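Medeiros Opens Brick-Walled Offices to Small Firms in Totley

Exposed red brick and white plaster set the tone in the new workrooms
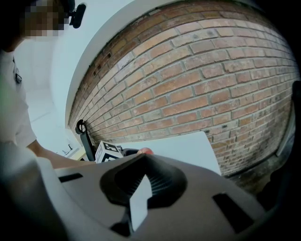

Space for small teams

TOTLEY, October – Property firm Medeiros has opened its Sundarmont workrooms to tenants. The building has 2885 square feet of office space on one floor, split into rooms for small teams and a shared room with single desks.

The old brick was kept bare and the mortar left as it was. Other walls and the ceilings were plastered and painted white. Darker and stained bricks near the floor were not replaced.

"People asked us to cover the brick and we said no," said Agathe Caron, who manages the building for Medeiros. "It marks and it sheds a bit of dust. Tenants should know that before they sign."

Terms and viewings

A desk in the shared room costs $125 a month. Private rooms start at $300 a month, with a minimum stay of 3 months. Desks and office chairs are included. Design studio Zimik has taken the first room.

Viewings can be booked at the front desk until 5 p.m.

Contact: Agathe Caron, Medeiros, Sundarmont Building, Totley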